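We use cookies to measure traffic and remember your settings. By continuing to browse you accept our cookie policy.

Ellorora widens block-sorting data run ahead of policy retraining

11/01/2024

Ellorora has extended the collection phase of its bin-manipulation project, adding a second set of start conditions in which blocks overlap or lie close to a wall. The company said the first set, gathered since June, left its grasp policy weak on exactly those cases.

The project, named Bakari, trains a single network to choose and execute grasps from camera input and joint state. No object models are supplied. The network learns from recorded episodes, each consisting of synchronized video, arm position, gripper state and a label for the result. Episodes in which the grasp fails are kept and labeled as such.

Under the revised protocol an operator resets the blocks every 12 episodes. Between resets the arm works on whatever arrangement the previous episode left behind. Ellorora said this produces more contact between objects than hand placement did, and that operators had tended to space the blocks out without meaning to.

Collection takes place on a KUKA arm over a two-compartment bin. Block shape is held constant during the current phase and color is limited to red and green, so that changes in the success rate can be traced to pose and contact. Other shapes are scheduled for a later phase.
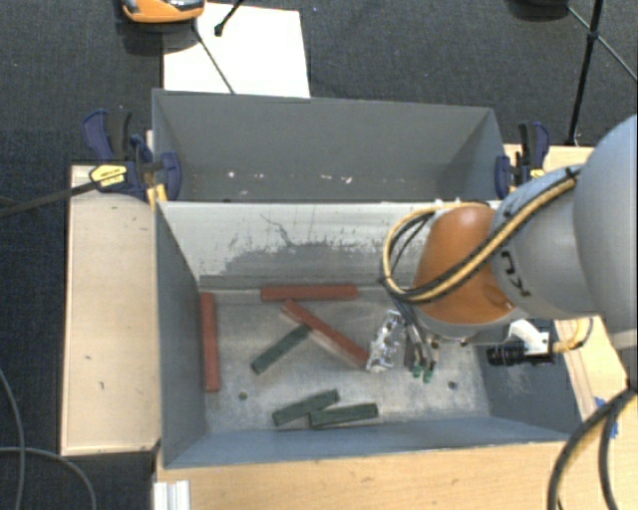 Valentyna Dovhaniuk wrote in response to the protocol notes that resetting every 12 episodes may trade one bias for another. Consecutive episodes share most of their arrangement, she argued, and if they are split at random between training and test sets the measured success rate will come out too high. She asked that the split be made by reset group and that the group number be published with each episode.

Ellorora accepted the point on the split. Reset groups are already logged, the company said, and the next release will assign each group whole to either training or test. Scores from the earlier release will be recomputed on the same basis and posted beside the old ones.

On held-out episodes from the first set, the policy completed 83 percent of grasps where the target block was clear of its neighbors. No matching figure has been given for overlapping blocks, as the first set held too few of them. Two failure types are being tracked separately: closing on two blocks at once, and fingertip contact with the bin wall before the grasp is complete.

The data format is maintained with Semeniuk, which supplies the logging software. Version 2 of the format adds gripper opening width at every time step. Files in the older format can be converted, but the width field will be blank.

Potov, which has been running the policy in simulation, will receive the new set first and test whether simulated overlap cases can stand in for part of the physical collection. Results are to be reported in the same terms as the physical runs, with the same reset-group split.

The extended phase is planned to run 13 weeks. Retraining begins after the last reset group has been checked for missing frames and mislabeled outcomes.

Copyright 2024. All rights reserved. Contact the news desk | Back to top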